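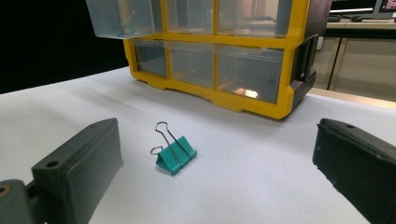

Reading time: 2 min

Promemano course notes, unit 10: grasp approach for small wire-handled parts

The task for this unit is clip to drawer. The policy has to pick up a binder clip and place it in the open top-left drawer of the yellow organiser. The other drawers stay shut and count as obstacles.

Perception. The only input is the view from the gripper. Both fingertips are visible with the fingers wide open, so finger pixels must be masked before segmentation. Run the Skotow mask first, then the colour threshold. Teal separates well from a white table. The silver wire handles do not, and the thin shadows they cast are often picked up as edges. Fit the pose to the folded metal body and ignore the handles at this stage.

The drawer fronts are clear plastic. Depth values there are unreliable, and reflections move with the camera. Take the drawer position from the yellow frame.

Planning. The approach is split into two segments. The first brings the clip midway between the fingers. The second lowers the gripper with its heading fixed. Closing starts only when the pose estimate has been stable for 10 frames.

Control. Closing speed is capped at 70 per cent of the default in the Mondal driver. Leave the cap in place for the exercises.

Exercise 1. Load log 237 in Demora and plot lateral error against time. Mark the start of the second segment.

Exercise 2. Repeat with log 373, finger mask disabled. State which stage fails first.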